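Zosalville Kitchen Words

A data card for a small collection of household cookery words, put together by Zhenhua Jin and Dorian Riviere.

What it is

Zosalville Kitchen Words is a list of 801 words and sayings to do with cooking, eating and washing up, gathered from people in and near Casberg who were kind enough to let us sit and listen. It began as a notebook of the names families give to leftovers, and it has grown a good deal since then - rather more than either of us had planned, if truth be told!

What is in each entry

Every entry has the word, its meaning in plain English, the way the speaker liked to spell it, and a sentence showing it in use. Where a word belongs to one household only, the notes column says so. Cutlery and bowls have a section of their own, and it is the one we are fondest of.
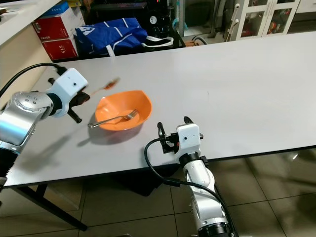

Files

words.csv holds the main list, and sayings.csv the longer phrases, of which there are 37. Both are saved as UTF-8, so accents should come through nicely. Version 2 mended the column headings, which used to differ between the two files (sorry to anyone who met the old ones).

Known gaps

Baking is thinly covered, and we have hardly anything on preserves. Plates and serving dishes are in better shape, thanks to a long afternoon at the Guillot house in February.
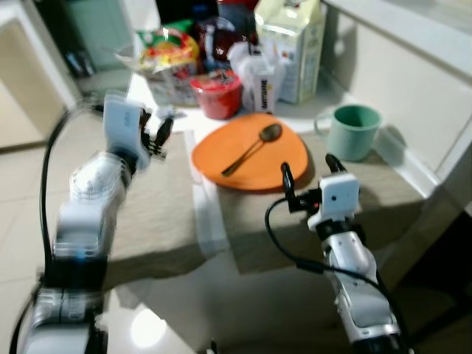
Spellings are another matter, and we have left them just as people gave them to us, even when two cousins disagreed. Please don't tidy them up if you pass the list on.

Using it

You are welcome to use the list for teaching, study or plain enjoyment, as long as you name the collection. Corrections go to Dorian, new words to Zhenhua.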